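Bernum laundry, sorting and folding cell
Notebook, R. Mahuika
August 2021

Carrying on from the last entry. Wahyudi reset the pick height and we went back to soft knits only. No terry, no fitted sheets until the grip question is settled.

Grip: single pinch, lift, hold, re-grasp. The pinch takes one fold between pad and fingertip and everything else hangs where it likes. Junpei wants to pick by the hem. Hem is hard to find when the piece comes up bunched, and most of them come up bunched. Left the pick point free for now and logged it as open.
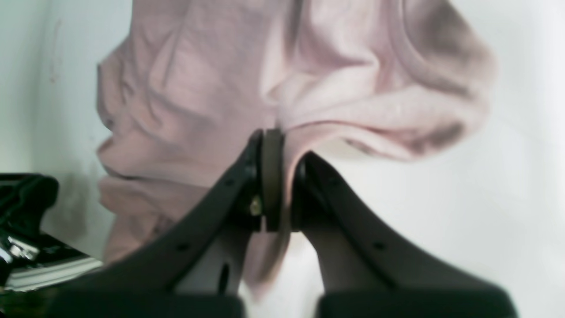
Single-fold pinch, pink piece, wrist view.

Rangi spent the morning at the manual bench with the folding staff. His notes, shortened:

- Hand folders shake the garment once and find the shoulders by feel. We have no equivalent of the shake.
- Target on the McPhee contract is 700 pieces a shift across the bench. Staff regard this as fair if the pieces arrive sorted. They usually don't.
- Main complaint is wrists and standing. Second complaint is lint.
- Thilini (bench lead) asked who clears a bad fold. Under the present plan the bench does, so their count goes down when ours goes wrong. Needs an answer before any floor trial.

I agree with Thilini. Proposed: rejects go in a separate bin and are counted against the cell. Wahyudi to change the log sheet.

Second point from her, also fair. At Flestville the folders were moved to feeding the machine and lost the bench rate. Feeding is duller work and pays less. Rangi has written to Jivora to ask what grade the feeder job will carry here. No reply yet.

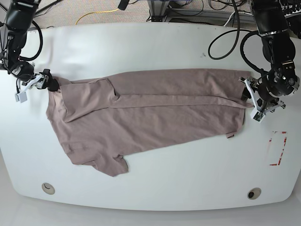
2 min read

Two-arm work on the table. Shirt-type garment laid lengthwise left to right, one fingertip at each end. Sleeve flap turned over the body, narrow folded strip running across the middle with its point a little past the right edge. Small turned-up bit of hem at the lower right corner. Would not pass at the bench as it lies. Thilini's standard is sleeves in, edges inside the body, collar flat.

Things to fix:

Strip overhang. Junpei thinks the sleeve target is set too long for this cut. Try shortening it by 50 mm.
Gathered end by the collar. No smoothing stroke in the sequence at present. Add one before the first fold.
Red marks on the table are worn. Re-tape.

Staffing for the trial: two people from the bench, on bench rate, for the whole trial. They can stop the cell without asking us. Wahyudi to show them the stop and the restart. I have asked that neither of them be timed.

Cycle time not recorded in this entry. Too many stops for the number to mean anything.

Open: pick point, feeder grade, reject bin, lint on the pads.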